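Grungate Picture Hanging Kit – Heavy Duty, for Brick and Block

Home / Fixings / Picture hanging / Masonry

Product code: GRU-200
In stock – sent out next working day
Sold by Trerow Hardware

Add to basket
Add to wish list

Overview

Everything you need to get a framed picture up on a masonry wall. Hooks, screws, plugs, wire, bumpers, one drill bit. All in a tin with a proper lid. You supply the drill and the picture.

Our best seller in the hanging section, 2,961 sold so far. Mostly to people who tried the little nail-in hooks on bare brick first and bent the lot.

What's in the tin

14 steel hooks, zinc plated, two sizes
Screws and nylon plugs to match
One masonry bit, fits most hammer drills
Coil of braided wire, cuts with ordinary pliers
D-rings with short wood screws for the back of the frame
Felt bumpers, self adhesive, grey
Pencil (short)
Instruction leaflet

Large hooks in the bottom of the tin, small ones in the paper bag on top. Please check the bag before ringing to say they're missing.

Will it suit my wall?

Brick, bare or painted – yes. Concrete block – yes. Old stone – usually, but go slow, and expect the odd hole to wander. Plasterboard – no, wrong plugs, see the Solidport hollow wall set instead. Lath and plaster – no again, unless you can reach the masonry behind and use a longer screw (not included).

Brick or mortar? Drill the brick if it's sound. Mortar is easier to fill later if you move the picture, but in older houses it's often too soft to hold a plug. If you're renting, ask first. A hole in a brick face is there for good, more or less.

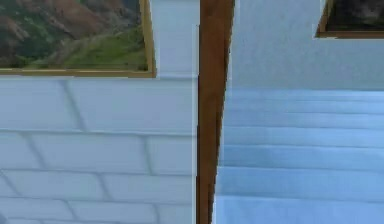
Landscape in a gold-toned frame above the brickwork.

How to fit

Weigh the picture. Bathroom scales will do: stand on them holding it, then without, and take one from the other. Small hooks for light frames, large ones for anything with real glass in it. Wide frames want two hooks, set in a bit from each side.

Screw the D-rings to the back, a third of the way down. Thread the wire, leave some slack, twist the ends round tight. Hook a finger under the middle of the wire, pull up and measure from there to the top of the frame. Write it down.

Mark the wall. Check for pipes and cables before you drill, especialy above sockets and switches. Eye protection on. Hammer setting, slow start, then lean into it. Blow the dust out or use a straw – eyes shut. Plug in flush, screw through the hook, snug but don't force it.

Bumpers on the bottom corners. Hang, step back, straighten.

Good to know

The bit is a basic one. Fine for a tin's worth of holes in ordinary brick, will struggle in hard engineering brick. Spare bits listed separately.

Hooks are for indoors only. Damp cellars and porches, go for the stainless version.

Not meant for mirrors over a bed or for shelves. Please dont.

Wire can be re-used if it isn't kinked. If it is, bin it.

Sizes and options

Standard tin – this page
Trade box – 200 large hooks with screws and plugs, no wire, no bit
Refill bag – plugs and screws only
Wijesinghe brass hooks – same screw hole, nicer to look at if the hook is going to show, sold in pairs

Colours: zinc only. Black was dropped in April, the paint chipped when the screws went in. A few black refills left, ring the shop.

Delivery and returns

Small parcel rate, or collect from the counter. Unopened tins can come back within 365 days with a receipt. Opened ones too if something's faulty or short – send a photo of what's there and we'll post the missing bits, no need to return teh whole thing.

Trade accounts: speak to Dexter Saludo on the trade desk. Mornings are best – he's out on deliveries after lunch.

Page updated July 2024

Customers also bought

Small torpedo level
Filler, brick red, tube
Picture wire, long reel
Dust catcher for drill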